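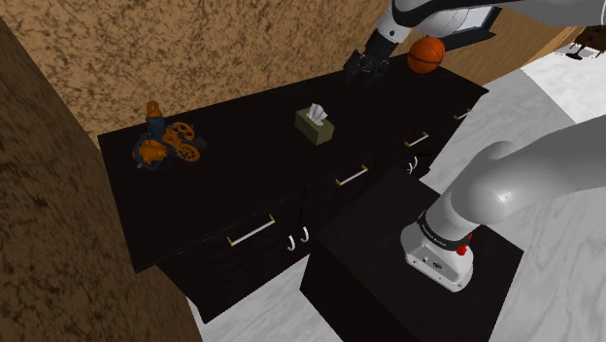

Layout rules for simulated tabletop scenes, fourth revision

Reading time: 4 min

Print this page | E-mail this page

These are the rules I apply before a rendered scene goes into the Lodstead set. Urho Aaltonen and I wrote the first draft in April, after we found two people had been rejecting scenes on opposite grounds. What follows replaces the draft.

1. Base and pedestal. The pedestal is a separate body with its own collision shape. The mounting plate must sit flush on it. A gap of a millimeter is enough to fail the scene, even if the renderer hides it. A pedestal top lower than the work surface is permitted, as with the dresser scene, but the arm must then be checked for link contact with the front edge of the furniture over the full approach path.

2. Reach. Every object that a task may name has to be reachable with the gripper pointing down. On long furniture this is the rule that fails most often. The far corner gets tested first. For the dresser, that means the basketball, with the gear toy at the left end tested next. The tissue box is in the middle and is left for last.

3. Object size. Compare the object with the gripper's maximum opening before writing the task. If the object is wider, "pick up" is not a valid verb and the task has to use "push" or "roll". Vasylyna Stasiv argued for dropping wide objects altogether. I kept them – a policy should also be scored on what it declines to grasp.

4. Deformable parts. A tissue sticking out of a box is treated as rigid unless the task is about the tissue. Record this in the scene notes. The Birach importer drops the flag without a warning.

5. Furniture hardware. Handles and hooks need collision shapes of their own. Do not merge them with the drawer face. A merged bar handle has no space behind it, so a finger that should pass between the bar and the drawer is stopped by solid geometry.

6. Contrast. Near-black furniture on a white marble floor is allowed. Render one extra pass at low exposure and confirm that the drawer edges can still be told apart. A dark gripper over a dark top needs the same check.

7. Naming. Task text refers to objects by common name and, where needed, color. "Orange object" is rejected for the dresser, where both the gear toy and the ball would match.

The last audit covered 1582 scenes. 119 failed, 70 of them on rule 2 alone. Rule 5 was not in force at the time, so the number will go up when the Gritberg assets are run again.

Still open: whether background furniture needs collision shapes when the arm cannot reach it. My current answer is yes – bases get moved between revisions, and the shapes are cheap to compute.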